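Morkari Trick Index - data card

Version 3, maintained by Kaja Lepik and Kálmán Bakos

Summary
A catalog of 800 close-up magic routines taken from lecture notes, club newsletters and out-of-print booklets. Each row holds a title, effect type, props, running time, angle limits and source. Methods are left out. Card work makes up the largest group, followed by coins and rope.

Files
routines.csv - one row per routine
sources.csv - one row per booklet or lecture
props.txt - controlled list of 80 prop names

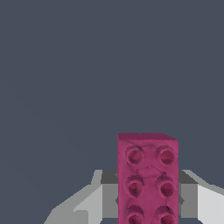
3 min read

Collection
Yolandi Naidoo typed the newsletter entries by hand. The Gaketti lecture notes were scanned and then corrected against the paper copies. Where two sources claim the same routine, both are kept and share a value in the group_id column.

Known problems
Running time is missing for about 200 rows. The angle field was added in version 2, and older rows use "unknown" where the source gave no advice. Credits follow the printed source and may be wrong. The Fleris booklets have no page numbers, so the page column is blank for them.

Use
Free for study and for club libraries. Do not use the index to rebuild methods for sale. Send credit disputes to Ermira Stojanović with a scan of the earlier source - corrections go in each March.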